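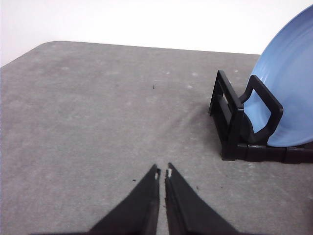 Kitchen corner, Skodgate flat - gallery

Right, quick one. Kettle's on and I've got to be out by four. Promised to put the kitchen bits up in June and have only just managed it, so no long write-up. Most of the money went on the boiler. What was left went on small things.

Total for everything in the kitchen was 4000, kroner not pounds before anyone writes in. Had hoped for less. Oh well.

THE DRYING SPOT
Black plastic dish rack, the sort with upright loops on a low base. One light blue plate in it. Plates stand on their rims and lean a bit, which I like, they dry quicker than in a stack.

The rack was 300 from Skerivitz, end of line. They had it in white too but white plastic goes yellow on me every time. Black shows limescale instead. Pick your poison. A wipe with vinegar sorts it.

The base is in sections with joints between, so crumbs and tea get in the seams. Old toothbrush. Two minutes, if that.

THE TABLE
Grey, mottled, soft looking top, rounded at the corner. Chose the rounded one after years of bruised hips in the last place, never again. Came from the Egilsson clearance, 500 plus the van. Got it up the stairs on its side with the legs off, one wall scuffed on the way (not this wall).

Colour is called something daft on the label. It's grey. Goes with the blue better than I thought it would, the old brown one made everything look like a canteen.

THE WALL
Plain white. Two coats, then a third becuase the second went on patchy. Golleck matt, one big tin, 400. Plenty left over and it's now under the stairs with all the other tins.

Keep being asked about shelves. Not yet. I'd like to look at a bare wall for a while, the last kitchen had hooks on every inch and I still couldn't find the colander.

THE BLUE PLATES
Had these before the move. Light blue, no pattern, bought secondhand in dribs and drabs so the blues don't quite match if you line them up. Don't line them up.

They want a rack with decent gaps. The old wire one held them too upright and they knocked together, two chipped in a week. Bigger plates go at the end, bowls dry on a tea towel.

STILL TO DO
Tap drips. Light over the sink is on order from Egilsson, third delivery date now. Need a tray for cutlery as well, if anyone's seen a narrow one let me know, has to fit beside the rack and not under it.

More when the hallway's finnished. Comments open till the end of the month.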